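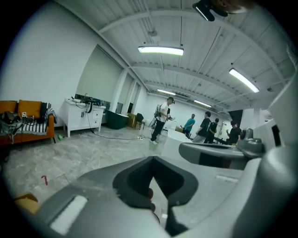
Figure 3. View along the hand-held gripper toward the shared work area, with the jaw housing at center and the handle arm at right.

4.2 Evaluation of the Skorard kit

The Skorard hand-held gripper kit is offered by Avadier as a complete package for recording manipulation demonstrations without a robot arm. We reviewed the kit over 21 sessions in a furnished room, using the setting shown in Figure 3. Seven operators took part, and each received the printed guide supplied by the vendor and no further training.

Operators recorded 1,190 demonstrations in total. Of these, 600 were drawn at random and scored by hand for tracking quality, following the procedure of Baran and Lacerda (Section 3.1). Tracking was most often lost when the operator turned quickly toward a plain white wall, where few visual features are available. Furniture and stored items along the side of the room, such as the sofa and dresser, gave the tracker more to work with. Other people were allowed to stand and move in the area during recording, as the vendor states that the kit tolerates this - a claim our scores support only for people at middle distance.

The handle was judged comfortable for short tasks. Several operators reported wrist strain in longer sessions, and the body of the tool blocks much of the lower field of view. The Grekura kit, reviewed in Section 4.3, places its camera higher and is less affected by this problem.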